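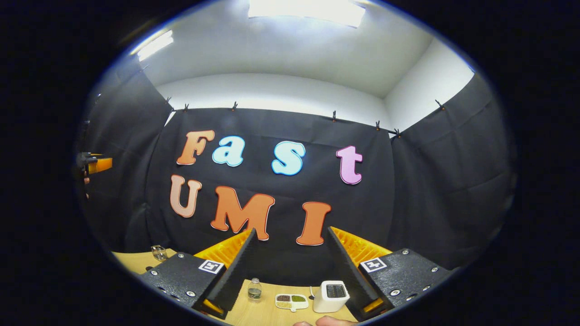

Curtain Corner: Turning a Small Room into a Backdrop Space

Project report, Display and Interiors class, Ketport
Grethe Grímsdóttir and Gaspard Guillot
July 2026

Our project was to take a small white room and give it a plain dark background with a sign on it. We had a budget of 29 dollars for the letters and clips, and the fabric came out of the supply closet (thank you, Sutcliffe building!). I did the lettering and Gaspard did the hanging, although by the end we were both on the stepladder more than either of us had planned.

We picked black fabric early on. Gaspard wanted gray, but we held both up under the ceiling light and the gray just looked like a dirty wall. The black is matte, so it doesn't throw the light back at you, and the colors of the letters really pop on it. We hung it as three panels, one across the back and one angling in on each side. Our first try was a single long piece and it sagged like crazy at the corners.

The top edge is held with small dark clips, seven in all. I wanted to sew a proper sleeve and run a rod through it, but we'd only booked the room for 19 days and the clips let us take everything down in 5 minutes. You can still see white wall over the top of the curtain. We talked about going all the way up to the ceiling and decided we liked the room feeling a bit taller.

The wrinkles are my fault. The fabric had been folded up in a box since October and I was sure they would drop out once it was hanging. They did not! Next time I'm borrowing the steamer from the Willel workshop before anything goes up.

Now the letters, my favorite part. The sign says "Fast" on the top row and "UMI" underneath, in orange, light blue, pink and a pale peach for the U. I left a thin white outline on every letter and I'm so glad I did — without it the edges looked kind of chewed. The top row is spaced pretty wide and one of the blue letters, the s, sits a little lower than its neighbor. Gaspard says it looks playful. I still want to move it.

If we get the room again, we'd like to try a softer lamp, and Gaspard has his eye on a roll of dark green fabric at Oltach.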